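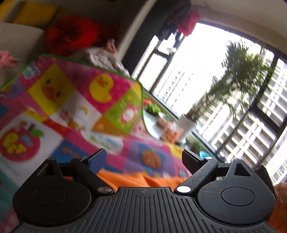
## Cleaning foam and vinyl play mats

Play mats fall into two groups, and the cleaning method depends on which one is on the floor. Closed-cell foam and coated vinyl shed water. Fabric-faced mats with a foam or fiber core absorb it. A drop of water left on the surface for one minute settles the question. If it still stands as a bead, treat the mat as closed. If it has spread or darkened the surface, treat it as fabric.

Check the care label first where one exists. Its instructions override anything on this page.

### Weekly cleaning, closed surface

1. Lift the mat and shake it outdoors, or vacuum both faces with a brush head. Keep the beater bar off.
2. Mix one teaspoon of plain dish soap into two quarts of lukewarm water.
3. Wring a microfiber cloth until it no longer drips. Wipe in one direction, working along any molded texture.
4. Wipe again with clean water. Soap film attracts dirt and makes the surface slick under socks.
5. Dry with a towel, then stand the mat on edge until the underside is dry to the touch.

Interlocking tiles need to come apart for this. Crumbs and moisture collect in the joints, and the teeth are where mildew starts. Pull tiles straight up at the seam. Pulling sideways tears the teeth.

### Fabric-faced mats

Machine washing is safe only if the label says so. Use a cold, gentle cycle with half the usual detergent, and wash the mat alone. For mats that can't go in a machine, work on small areas with suds only, lifting them off the top of the bucket with a sponge. Blot and move on. A soaked core can take days to dry and will usually smell afterward.

Dry flat over a rack with air reaching both sides. Do not use a tumble dryer on any mat with a foam core.

### Spot stains

| Stain | Treatment |
|---|---|
| Crayon | Dry cloth with a little baking soda, light pressure |
| Washable marker | Soap solution, left on for two minutes |
| Ballpoint ink | 70% rubbing alcohol on a cotton swab, after a test on the underside |
| Milk or formula | Cold water first, then soap solution |
| Tomato sauce | Soap solution, then an hour in indirect sun |
| Modeling dough | Let it harden, crumble it off, vacuum |

Alcohol can lift printed color. Test a spot the size of a dime and wait until it is fully dry before judging the result. Acetone and nail polish remover dissolve many foams and should be kept away from them altogether.

Melamine sponges work on scuffs, but they are abrasive. Used often on one area, they dull the print and leave a patch that soils faster than the rest.

### Odor

Sprinkle baking soda over the dry mat, leave it for 26 minutes or longer, and vacuum thoroughly. If the smell remains, lift the mat and look at the floor beneath. Spills often run under the edge and sit there. On sealed wood, trapped moisture can cloud the finish, so lift the mat at least once a week in humid weather.

### Storage

- Clean and dry fully before putting away.
- Roll with the printed side out. Rolling it inward creases the top film.
- Tie with wide cloth strips. String and rubber bands leave permanent grooves.
- Stack tiles flat, no more than 11 high.
- Keep away from heaters, attics and car trunks. Foam shrinks with heat, and shrunken tiles won't lock together again.

A mat that has curled at the corners can usually be flattened by laying it upside down in a warm room overnight with books on the corners.

### When to replace

Discard a mat if the surface film is peeling, if foam comes away in crumbs, or if mildew stains have gone below the surface. Single damaged tiles can be swapped, but tooth spacing differs between makers, so keep one spare from the original pack.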